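Offcut bins: quick notes from the shop

Got asked again how I keep the short stuff under control. Typing this between glue-ups so excuse the state of it.
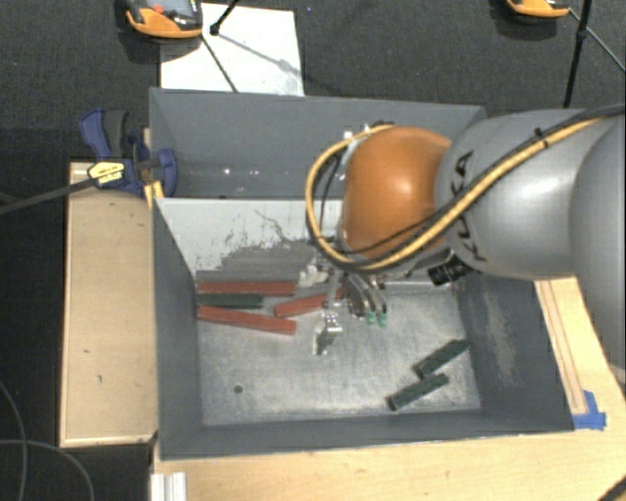 Long thin pieces go in flat. Always. Stood on end in a bucket they bow, and you can't see what's at the bottom. Low metal bin, wide enough to get your whole hand in. Mine's had 2 years of abuse and still square.

Put a divider in. Sloped is better than straight up, pieces slide down to where you can grab them. Keep one side clear for whatever you're cutting today, empty it before you go home.

Painted stuff together, bare wood somewhere else. Paint rubs off on bare pine and then your sanding it out. Did that to a whole shelf edge in September.

Don't overfill. If you have to dig, you've got too many. Anything shorter than your hand is kindling, let it go.

Color on the ends: dab of leftover paint, one color per thickness. Faster then measuring every time. I used up an old can of Fendura on this and it's held fine.

Dust. Tip the bin out, brush the corners, wipe with a dry rag. No water, the seams hold it. Little paste wax on the floor of it after (Flavadik, whatever you have) and the blocks slide easy.

Sharp rim? File it, or split a bit of old hose and push it over the edge. Themis Drakos showed me the hose thing, works on drawer fronts too.

Label the front not the lid. Lids wander.

Will do clamps next, and the screw jars if there's time. Glue's probably set by now.

Posted 27 November 2020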